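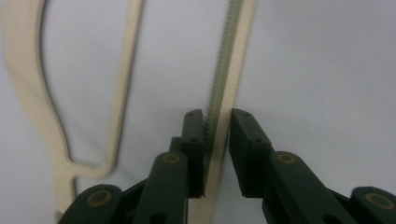 Cream plastic, with a curved loop handle.

4 min read

Search news, recipes, gear

Vernon shop stops cutting pizza steels, orders move to Paulauskas

June 2024

Stultulico, the Vernon metal shop that a lot of home pizza people have been buying their baking steels from, has stopped taking custom orders. The order page came down last week. A short notice went up in its place, and the phone line now has a recording that says the same thing in fewer words.

Short version: no new cut-to-size plates from Vernon. Orders already paid for will be filled, but by another shop, Paulauskas, across the river. Stock sizes stay on sale at the Stultulico counter until they run out. No restock planned.

The backlog is the reason given. The notice puts it at 900 plates. For a shop that mostly does brackets, gate parts and trailer repair, that is a lot of pizza steel. The baking side started as a favor for walk-in customers who wanted a square of offcut to put in the oven. Then it got passed around on the bread and pizza forums and the orders came in from all over. Winter was the worst of it, according to the notice, with the saw tied up for days at a time and regular customers waiting on farm repairs.

What happens to existing orders

Anyone who has paid should get an email with a new order number. Keep the old one too. Paulauskas says it will honor the price paid, the size and the corner style (square or rounded). Hand grips cut into the plate are a different story – the shop can do a slot, it can't do the half moon cutout that Stultulico did. Customers who asked for the half moon get a choice of slot, plain edge or a refund.

Refunds go through Stultulico, not Paulauskas. Ask by the end of July. After that the notice says orders will be treated as confirmed and cut.

Pickup customers, take note: the plates will not be at the Vernon counter. Pickup is at the Paulauskas loading door, weekday mornings only. Bring something to wrap the plate in, they come off the rack oily. Bring a second pair of hands as well if you ordered one of the big ones.

The finish

This is what most of the comments have been about so far. Stultulico plates went out with the mill scale still on, the dark gray skin that hot rolled steel has when it leaves the mill. Buyers were expected to get it off at home. Some used vinegar, some paid for a sandblast, some left it alone and just oiled over the top. The arguments over that have filled plenty of threads and will not be settled in this article.

Paulauskas has a tumbler and plans to run every plate through it before pickup. So they come clean of scale, bare metal, with a light coat of oil against rust. No seasoning. Buyers still have to wash off the shop oil with hot water and dish soap, dry the plate right away and season it themselves. Thin coats, wipe off more than you think, bake, let it cool in the oven. Bare steel rusts fast, quicker than a plate with scale on it, so do not wash it and then go off to work.

There is an extra charge for tumbling on new orders. None on the transfered ones.

Can you get one with the scale left on? Yes, if you ask before it is cut. There is a box for it on the form. A few people apparently want it that way for outdoor griddles.

New orders

Open now at Paulauskas, but slow. The shop is doing the transferred plates first and new ones behind them. It has put 2 people on baking plates and says it won't add more until the backlog is down. No date promised. The form asks for the inside measurements of your oven, rack to door and side to side, and somebody checks them before cutting. That check is new. Stultulico cut whatever number you typed in, and there are a good many plates out there that stop the oven door from closing.

Leave a gap on all sides for air. The form suggests a minimum and will not let you go under it, so measure the rack itself and not just the oven opening. Racks sag as well. If yours already bends under a Dutch oven, go thinner or go smaller.

What about Skirel

Readers have asked if the Skirel plates are affected. They are not. Skirel is the ready-seasoned steel sold at kitchen stores, in 2 sizes, and was never cut in Vernon. There was a rumor going around that Stultulico made them under another name. The notice says flat out that it did not. Skirel plates cost more and can't be had in odd sizes, but they are in stock at the stores we called and can go in the oven the same night.

For those with a small oven, or one of the countertop kinds, custom is still pretty much the only way. A local welding shop may also cut you a piece. Ask for plain A36, tell them it is for food, and ask them to knock the edges down. Stay away from anything galvanized or painted, and be careful with mystery scrap – if the shop can't say what it is, leave it in the bin.

Offcuts

One more thing for the bargain hunters. Stultulico is clearing its plate offcuts by weight, at the counter, cash or card. Mostly odd shapes. Some are long enough for a two-piece setup, where a pair of narrower plates sit side by side on the rack. It works fine for bread and for pizza too if the seam is tight, and it is a lot easier on the back. Sharp edges on all of it so wear gloves and plan on an hour with a file.

The offcuts have scale and in some cases surface rust. Rust comes off. Deep pits don't really matter for heat but dough can catch in them so pick a flat side and keep that one up.

No phone holds, no shipping on offcuts, and the shop asks that people not block the bay door while they dig thru the bin. Counter hours are the same as before.

We asked both shops if the Vernon custom orders might come back. Paulauskas said to ask Stultulico. Stultulico pointed us to the notice, where the last line reads "not this year."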